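Speaker notes: Two grippers, one arm (the Pendham talk)
Slot is 30 minutes with questions. Breathe. Water is on the lectern.

Opening

Thank everyone for coming in after lunch, which I know is the hardest time of day to listen to anybody. Say a word about how the Sustley project began, as an argument over whether we ought to spend our money on a better gripper or a better camera, and how we ended up borrowing the time to try both. Then tell them plainly that I'm mostly going to talk about fingers, and that the cameras get five minutes near the end if I behave myself.

Explain the two contenders: the Kaditz gripper, with short, stiff fingers, and the Grecu, which has softer pads and gives a little when it meets something. Same arm, same controller, same tabletop, 200 tries with each. (Someone always asks about the controller. Yes, we left the settings alone between the two, and I'd do it again.)

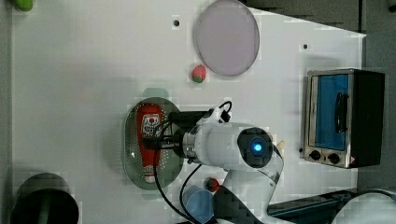
Grip width was the first thing we argued over, and I'd like to spend a good few minutes on it, as it shaped everything after. A wide opening feels generous and safe until you come down beside something and find your fingers want the space it's standing in. Bottles are lovely for showing this. Point to the ketchup on its side in the oval tray, with the gripper right over it, and ask the room where they would put the fingers: across the body, or down by the white cap? Let them call out. Most people go for the body, and so did we. Then talk about cables, and do point out the one looping up from the wrist, for anyone who has never had to plan a turn of the wrist with a cable in mind.

Results slide

Go slowly. We set the opening at 75 mm for the first half and 60 mm for the second, and the narrower setting suited the Kaditz far better than I'd expected. The Grecu hardly minded either way, bless it, though it was slower to let go. Own up that I had money on the Grecu.

Cameras next, five minutes, overhead view first and then the wrist view. If time is short, skip the wrist view and go straight to questions.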